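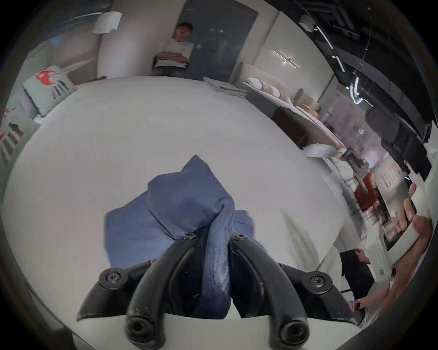
Blue cloth, gathered to a point

First cheer meet on Saturday - how early do we get there?

My daughter made the Pilton squad and we're thrilled! Her session starts at 1:30. Is the packet's arrival time for real?

Pavithra Iyer

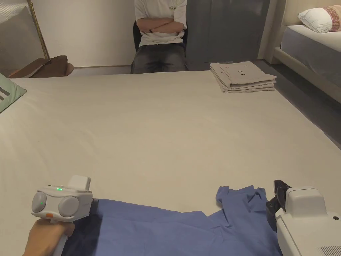 It says 11:40, and she'd have her hair done by then anyway. Do parents need tickets too?

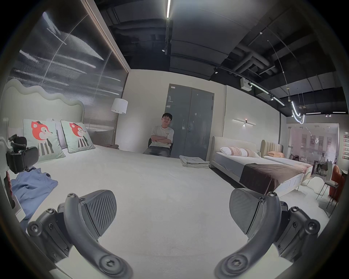
Kausar Minhas
Replied February 14, 2023

Yes, go by the packet! Warmups run ahead all the time, and the Daladau gym has one check-in table. Parents do need tickets, sold at the side door. Pack a snack and a second hair bow.
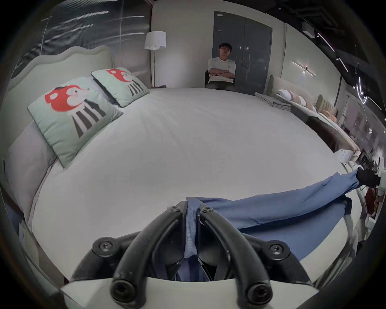
And stay for awards if you can - the little teams go wild when their name gets called. So fun!

Janen mom

we paid cash last year, not sure about cards. good luck Pilton!!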